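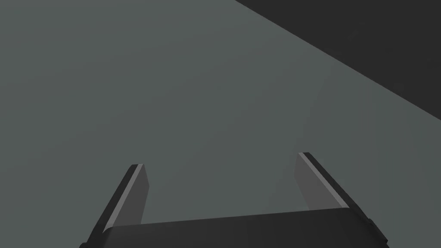
Gudar Open Day

The Gudar Open Day is a yearly public demonstration of simulated robot work, put on by the Gudar robotics workshop in the town of Kulbridge. Best known for its live simulator sessions, where a two-armed robot is run on screen and visitors may take a turn at the controls. No real robot is moved during the event. Everything with arms on it is rendered.

The first edition open to the public was held on April 9, 2018. Earlier ones existed, but were for staff families and suppliers only and are usually not counted.

Name

Gudar was the name of the workshop's first software package, later of the workshop itself. The open day was listed in the first printed program as "Gudar Open House", on the door sign as "Gudar Open Day". The second one stuck. Locally also "the arms day".

Background

The workshop began as the controls office of a packaging machine plant in Kulbridge. Plant closed its own machine shop, controls people stayed on in the building and went over to simulation. First product was a training package for operators of two-armed machines, sold mostly to repair schools. Requests to come and see it got frequent enough that the workshop set aside one day a year for them – before that, visits were handled whenever someone had a free hour, and some groups had to be turned away at the desk.

The choice of a Monday for the first public edition was criticized in the town, as most people were at work. The workshop answered that the building's heating and lifts were shared with other tenants and that weekends were not possible. Later editions run into the evening.

Venue

Held on the upper floor of the old plant office, Zawadzka building, named for the street it stood on before the street was renumbered. One long room, curtained down the middle. Demonstration half has the operator's desk, a wall screen and benches. Other half is for the queue, coats and a table of printed handouts. Access by lift or by the back stairs. The front stairs are closed on the day.

Screen was replaced once. The old one had a green cast that visitors took for part of the simulation, and people who saw both years often say the robot changed color. It did not.

Program

The day is divided into 13 sessions. Each has the same order:

Short talk, with the simulator already running
Operator demonstration, both arms
Close view from the hand
Visitor turns
Questions

The talk is kept to 5 minutes. It covers what is being shown, what the two arms can reach, and how the operator's hand controls map onto them. Slides were used the first year and dropped afterward, as the projector and the simulator were fighting over the same computer.

Visitor turns are handed out by paper ticket, one per person per session. Children may take a turn with an adult sitting next to them. Left-handed visitors can ask for the controls to be swapped, this takes a moment and is best mentioned at the desk beforehand.

The demonstration

The simulated robot is shown from its own point of view, looking out over the body at a small table with a few things on it. One arm goes to the table. The other is held up and out of the way until wanted, which the operators call parking. Parking an arm in plain view is a habit carried over from the operator training package, where trainees are told never to leave an arm where they can't see it.

The room in the simulator is known as Otow, after the scene file it is loaded from. Otow was put together quickly for the first public edition, from parts of older scenes and a library of household items, and was meant to be replaced. It has been kept. Regular visitors know it well, down to the bird painting on the wall, and attempts to bring in a tidier room have been met with complaints.

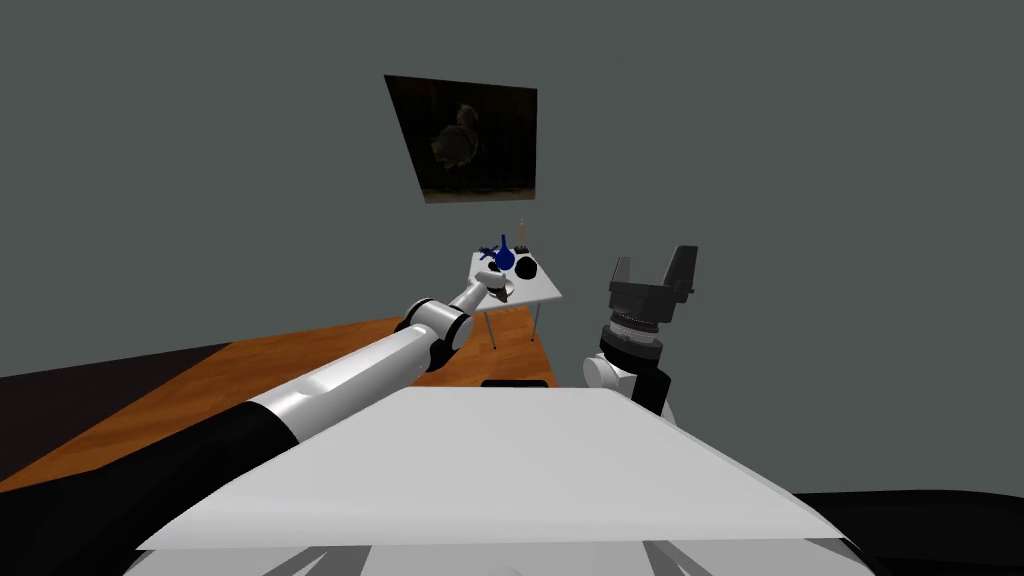 Reaching into a group of small items is considered the hard part of the program. The flask has a narrow neck and a round body, so the operator has to pick a place to hold it and bring the fingers in without touching what stands next to it. The blue twig-like piece is worse. Prongs going every direction, and the gripper can catch on one while going for something else. Operators mostly leave it for last, or leave it alone.

When an item falls off the table the scene is reset from the keyboard. Resets are not hidden from the audience and are not counted against anyone. Some visitors are reported to come mainly for the resets.

Close view

In the third part of each session the screen is switched to the view from behind the fingers. There is much less to see from there, and that is the point being made. The room drops out, and the operator is left with two fingers and whatever is in front of them. A flat gray-green area with nothing on it gives hardly any clue of how far off it is, and visitors asked to guess the distance give widely different answers. The guessing was an improvised bit at first, now a fixed part of the session.

Operators switch between the wide view and the close one while working. Usual advice to visitors is to line up in the wide view, then go in on the close one, and to switch back as soon as they feel lost. Beginners tend to stay in one view for the whole turn.

Equipment

Controls are a pair of hand grips on short booms, one for each arm, with a trigger for opening and closing the fingers. Foot pedal changes the view. A spare pair of grips is kept under the desk and has been needed in most editions, the triggers wear out fast with so many hands on them.

The simulator is the same build as in the training package, with the scoring turned off. A sound for finger contact was tried in one edition and removed the folowing year. Too loud on the benches, and it set off a dog.

The renderer is a plain one. Simple surfaces, simple shading. The workshop's position, given in several of the printed programs, is that finer graphics would slow the arms down and that the delay would be felt at the grips right away.

Attendance

The first public edition had 775 visitors by ticket count. The count includes people who took a ticket and left before their session, and the workshop does not separate the two. Numbers for later editions have not been published. School groups make up a good part of the morning sessions. Evening is mostly adults, a fair number from other machine firms in the area.

Waiting times were a problem at first, up to 2 hours for a turn in the afternoon. A timed ticket was brought in for the next edition and the queue got shorter, though the late sessions still run over.

Reception

Local coverage has generally been friendly. The most common complaint is that there is no physical robot to look at, and posters for the first edition were unclear on this. Later posters carry the word "simulated" above the title. Teachers have asked for a longer question period. A few visitors found the close view uncomfortable to watch on the large screen when the operator turned the hand quickly, and a notice about it now hangs by the benches.

Among operators of real two-armed machines opinion is split. Some hold that the demonstration makes the work look slow. Others say it looks about right – and that most of the job is waiting, lining up and going back for another try.

Practical information

Admission is free. Tickets are given out at the desk on the upper floor, not at the street door. Bags go on the rack behind the curtain. Photography of the screen is allowed, flash is not. The handout with the controls diagram is availible in large print on request.

Parking in the yard is for people with reduced mobility only. Bus stop is across from the back gate.

See also

Kulbridge packaging works
Otow (scene file)
Zawadzka building
Two-armed operator training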